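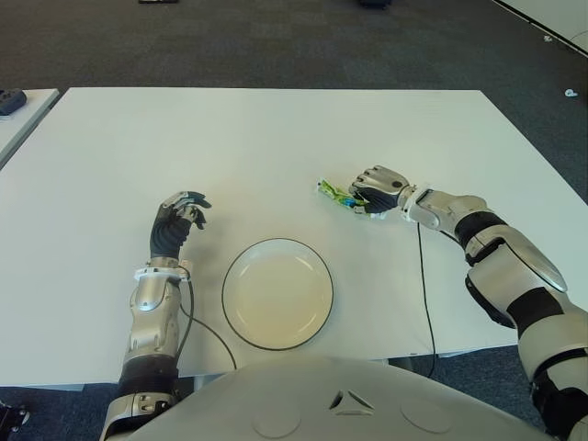

Clearing the Table After a Snack

The plate goes last. Khoa Phùng, who manages the break rooms at Bozsik, has his crews take the wrappers off a table first and leave the crockery where it is until the surface around it is free.

Wrappers are awkward. A printed snack bag is usually a thin laminate of plastic films, often with a metallized layer, and it springs open when released. Crumpled loosely, one bag can take up as much of a bin as several folded ones. Phùng's method is to flatten the bag with the palm, push the air toward the open end, fold it lengthwise and tuck the ends in. Crumbs stay inside if the open end is kept up during the first fold.

White tables need more attention than dark ones. A matte top hides fine scratches well but holds grease in its texture, and a dry cloth only spreads it. Arsalan Arain, who looks after furniture at Gristinberg, uses a damp microfiber cloth with a drop of dish soap, then a second cloth with plain water. He wipes in straight, overlapping passes from the far edge to the near one and catches the crumbs in a folded cloth at the end. Carpet under the table makes that last step worth doing slowly – potato crumbs ground into a short pile rarely come out in one pass of the vacuum.

Rimmed plates are carried level, with the thumb on the rim and the fingers spread beneath. Arain stacks no more than 30, with a paper liner between any that have a colored edge. The dark line on a rim is often the first part of the decoration to wear – usually from the foot of the plate above.

Bozsik's rooms are cleared 2 times a day, before lunch and again at closing.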